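**Rumberg and Garba publish first results from side-by-side gripper trial**

Apr 15, 2020

Rumberg, the automation workshop in Perau, has finished the first round of a trial that puts two robot grippers through the same table-top jobs, with people doing those jobs as well so that there is something sensible to measure against. The results are out now, along with the full set of task sheets, and we are delighted with how much there is to learn from them!

The trial was set up with Garba, a small maker of arm controllers. Between them the two teams logged 1,108 attempts at 36 short tasks. Most of the tasks are very plain: take a small item out of a shallow tray, put it back at a different angle, move it to a marked spot, hand it over. Plain jobs like these are where grippers tend to differ most, and they are also the ones our visitors ask about first.

Both grippers ran on the same arm with the same Garba controller. The first has two flat fingers that close in parallel. The second, the Bronden, has curved fingers that swing inwards, a bit like a thumb and forefinger. Neither gripper was allowed any special settings for a particular item, and both teams had to agree on the start position before a task was added to the list.
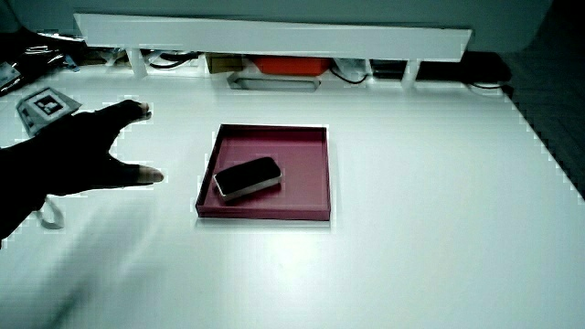 **TRAYS AND FLAT ITEMS**

A flat object lying close to the wall of a tray is a lovely test. A gloved hand comes in with thumb and index finger wide apart, and the person behind it hardly has to think about the low wall or the angle of the item. A gripper has to be told about both. With the object turned diagonally, the parallel fingers often needed a second approach, and the nearer the item lay to the wall, the more careful the path had to be. The curved fingers coped better with the angle but were fussier about height, and a small error there meant closing on nothing at all.

"I came in quite sure the parallel gripper would win on trays," said Titilayo Nwosu, who led the trial at Rumberg. "On straight items it did, and by a good margin. Then we started turning things, and I had to change my mind in the space of one morning. I love it when that happens."

**CONTROLLERS AND CAMERAS**

The Garba controller was run at 2 speed settings throughout. The slower one gave steadier closing with both grippers, as everyone expected. The faster one was closer than we had guessed on open-table tasks, and clearly worse in trays. Camera position is still an open question. A fixed view made attempts easy to compare, but an approaching hand or gripper can cover a marker on the table, so the next round will try a second view from the opposite side.

**NEXT ROUND**

Another 100 attempts per gripper are planned for November, this time with soft and bendy items included. Workshops that would like to suggest a task are warmly invited to send one in, with a sketch if possible. Odd ones are very welcome.

**Contact:** Titilayo Nwosu, Rumberg, Perau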